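Notebook, Plunley room, bedding notes
May, entry 11

Bed set up for the make-the-bed sequence. Plain white layer on the mattress, left side kept clear. Yellow egg-print cover on the right half, front edge hanging over the side. Cream pillow stays up against the wall. Ambient light only, blinds half down from 14:00. 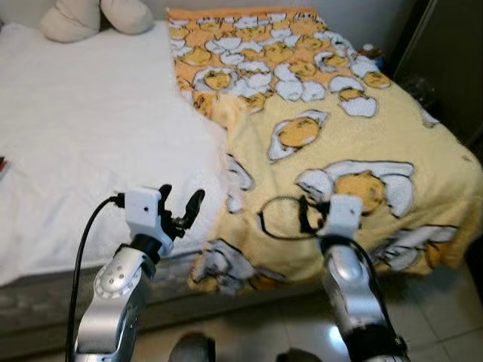 Cover weight on the Simport scale: 700 g. It slides easily on the white layer if pulled by a corner and bunches if pulled from the middle. Fold lines from storage were still in it this morning. Shaking it out twice removed most of them; ironing is not worth the time. Front overhang to be measured from the top of the mattress, not from the floor, as in the Plullden sheets.

Pink cushion: start position is the line where white meets yellow, in the middle of the bed. Lettering and small heart toward the upper right, white cartoon figure lower left, fabric tag along the bottom edge. Same orientation at each reset. 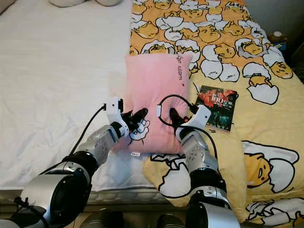 Paperback goes flat on the yellow, right of the cushion. Keep it off the white side.

Resets take around 6 minutes with one person. Log under Akanda, item 366. Open: whether to wash the cover before the next set or leave the pile as it is. Lint roller is nearly used up, order two.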